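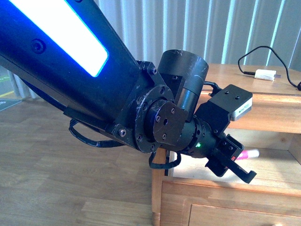
Brinlow fit-out: progress to Jul 24, 2020
Prepared by Vaughn Whitlock for Reginald Achterberg

Bedroom furniture is being checked against schedule 2813. Drawer runners and knob fixings are next. Spend on this item stands at 2000 against the May allocation, with 50 held back for replacement knobs. Curtain hems are to be measured once the bedside units are fixed in position.
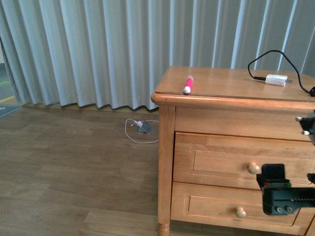 Two-drawer nightstand, with floor outlet box to the left.

Outstanding: cable routing at the bedside.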